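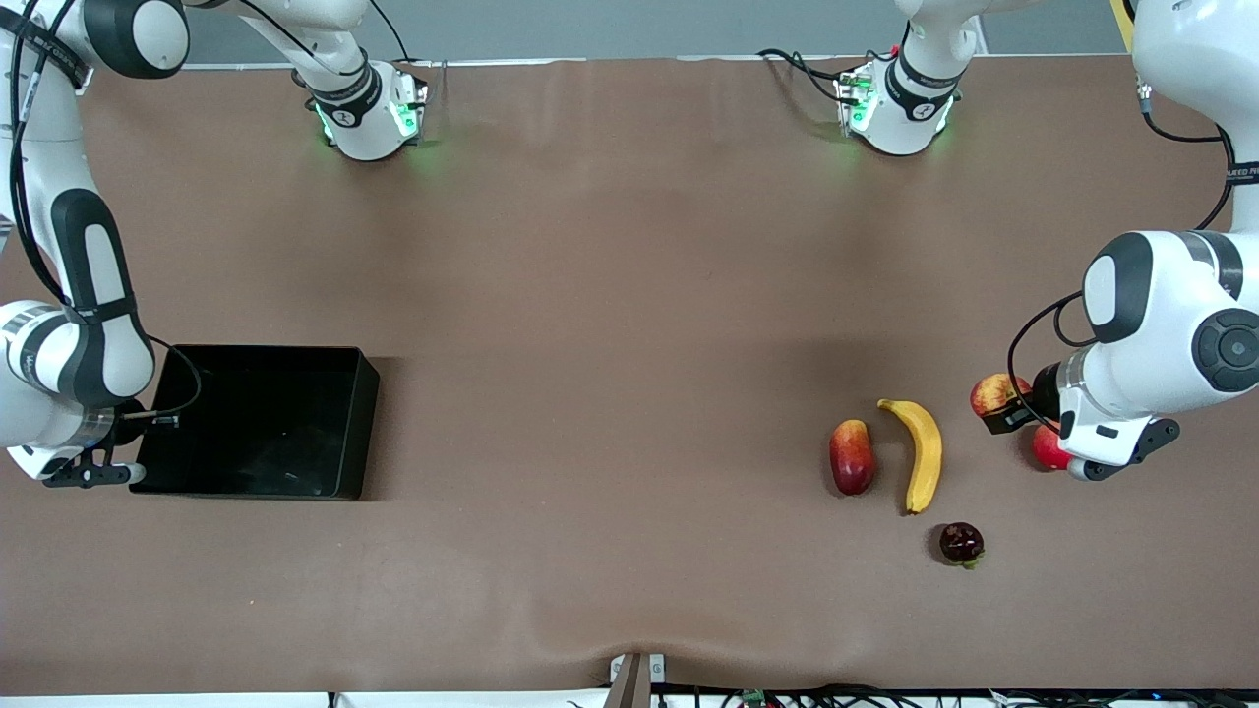
Hudovetti have a new record on the way, and if you've been reading this newsletter for any length of time you already know how happy I am to type that. It's called Nemanley, it has nine songs on it, and it comes out in September on the Weidemann label. I've had the advance files for a week now and have played them while cooking, while walking the dog and once, all the way through, lying on the kitchen floor with the lights off. The floor was the best of the three. Songs like these want a big brown tabletop with a black tray on it and the whole evening ahead of you, people passing things back and forth and somebody getting up to turn the record over.

The first single, "Skurkitz," went up this morning, June 4, 2020, and it's a great way in. It starts with Sabine Reinholz playing a two-note figure on a pump organ, so quietly that I checked my volume, and then the drums arrive a beat earlier than you expect and the whole song leans forward. She doesn't sing until well past the first minute. When she does, it's lower than anything she did on the last album, almost spoken, and the harmony on the chorus (all four of them, one microphone, no overdubs) gave me goosebumps on the bus!

Reinholz told me over the phone that the song had been sitting around in pieces since their last tour. "I had the organ part and I had the title, and I couldn't get them to talk to each other," she said. "Then we played it too fast at rehearsal by accident and there it was." She laughed a lot during our call, usually at her own answers, and she wanted to talk about tape machines much more than lyrics. I tried twice to ask who the second verse is about and got a very long story about a broken capstan motor instead. It was a good story.

The band wrote 32 songs for this album and cut the list down over the winter, mostly by arguing. Reinholz says the arguing went best on foot, so they did a lot of it on the road behind the studio. The ones that made it hang together beautifully. "Low Orchard" is the fast one, with a guitar line that goes up where you think it will come down. "Postcard Weather" has a clarinet on it and I'm not going to say any more, you should just get to that clarinet by yourself. The title track closes side two and runs past 6 minutes, and the last stretch is only voices and a floor tom. I would have taken another six.

If you liked the home-recorded EP from a few years back, you'll hear that same closeness on the slower songs. If you came in with the louder stuff, go to "Low Orchard" first and then "Ticket Half," which has the heaviest bass sound they've put on a record – my downstairs neighbor has already asked what it was. (He wrote the name down. I count that as a convert.)

There's a limited vinyl pressing as well, 200 copies on dark green, each with a lyric booklet hand-stamped by the drummer. Orders open with the label next week and there's a limit of 3 per person. The standard black pressing and the download come out the same day as the green one, so you won't be left out if you miss it.

No tour dates yet, for the reasons we're all living with. The band is planning to play the album start to finish as a live stream from their rehearsal room, and I'll send the link around as soon as I have it. In the meantime, put "Skurkitz" on loud, and write back and tell me what you think is happening in that second verse. My own theory involves a ferry.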